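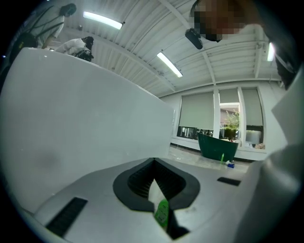
Review: Gravell Yard, Unit 5, Tradham (daily and weekly hire)

Hired for: five days in June, daytime only
Booked through: Trisance
Price paid: £996

We needed a plain indoor space with a hard floor and decent light, where people could be on their feet and moving about all day. Most rooms for hire near us are meeting rooms with carpet and a big table that can't be shifted. Unit 5 is a workshop-type room on the Gravell Yard estate, ten minutes' drive from Tradham station, and it comes as a bare shell with very little done to dress it up.

Booking and price

The rates when we booked were £300 for one day, £468 for two and £996 for five. The single day is poor value. Two days is fair, and the five-day rate is the one I would go for if you have any setting up to do, as you can leave things in place overnight.

Trisance handles the booking and takes the payment. The calendar was accurate and the confirmation came through within the hour. What it doesn't tell you is how to get in. The door code arrived in a separate message at six in the evening on the day before, which left us wondering for most of the afternoon whether to ring somebody. I would ask for it when you book.

Access

There is a step at the front door and no ramp. The side entrance is level, but it has to be unlocked for you and you need to request this beforehand. We didn't know, and carried everything over the step on the first morning.

Parking is shared with the other units. Before half past eight there was always a space near the door. After that you may have to walk from the far end of the yard.

The room itself

White walls, and a white corrugated ceiling with the steel beams left showing. It looks like what it is. The upside is that the room feels bright, and with several people working close together it didn't feel cramped. We had people bending over the same piece of work for long stretches and there was still space to get past them.

Sound is the weak point. Everything is hard, so voices carry from one end to the other, and a dropped tool makes everyone look up. With two conversations going at once you find yourself raising your voice. If you want to give a talk in here I would keep it short.

Light

The ceiling has fluorescent fittings and there is a row of windows as well. I had expected the strip lighting to be tiring but it was fine. None of the tubes buzzed or flickered during our stay, and we could read small print without a lamp.

The one thing to watch is glare. Anything white and shiny picks up the ceiling lights along its edges, and on a couple of our pieces it was hard to judge the surface without tilting your head. Working from the other side helped. The windows have pale grey roller blinds, but ask if you need it properly dark.

Heating and air

June is the wrong month to judge the heating. I can say the room warmed up after lunch and that we kept the door open from two o'clock onwards. A fan would have been welcome, and the listing doesn't offer one.

The floor

This is the best part of the room. It is polished grey marble, or has that look, with veins and streaks through it, and it is in far better condition than I expected for the price. Small bottles stand upright on it without any fuss, and large round things can sit directly on it too. On the rough concrete we had last year everything needed a board underneath.

It wipes clean easily. We swept at the end of each day and used a damp mop on the last one - that was enough. The mop and bucket are in the cupboard by the toilets.

There are two drawbacks. It is hard on the feet, and by the third day most of us had changed to thicker soles. The other is that small pale items can be difficult to find against the grey pattern if you drop them. Brightly coloured things are easy to spot.

Keep an eye on cables as well. Ours ended up hanging or trailing in places where people walk, and I would bring tape or a cable cover next time. The hire terms say tape must be the low-tack kind.

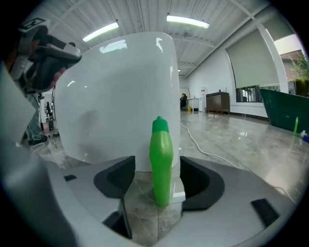 Facilities

The kitchen is shared and down a short corridor. It has a kettle, a sink and a fridge that was already half full when we arrived. No microwave. The Pandey café on the opposite side of the yard does rolls and a hot lunch until two, and we ate there most days. It takes cards.

Toilets were clean every morning. There was only one roll of paper in each, so take a spare if you have a big group.

Wi-fi is included. It was quick enough for email and sending files, but dropped out twice on the second day and we had to go back to a phone connection.

Leaving

You must be out by six on the last day, and they mean it. Rubbish goes home with you unless you pay extra for the yard bins, which I missed in the terms. We took ours away in the van.

The deposit came back in full after a week.

Would I hire it again?

Yes, for practical work. It is clean and bright, and the floor is worth the money. I wouldn't use it for anything that depends on people hearing each other clearly, and I wouldn't pay the one-day rate.

Floor: 5 out of 5
Light: 4 out of 5
Noise: 2 out of 5
Access: 3 out of 5
Value (five-day rate): 4 out of 5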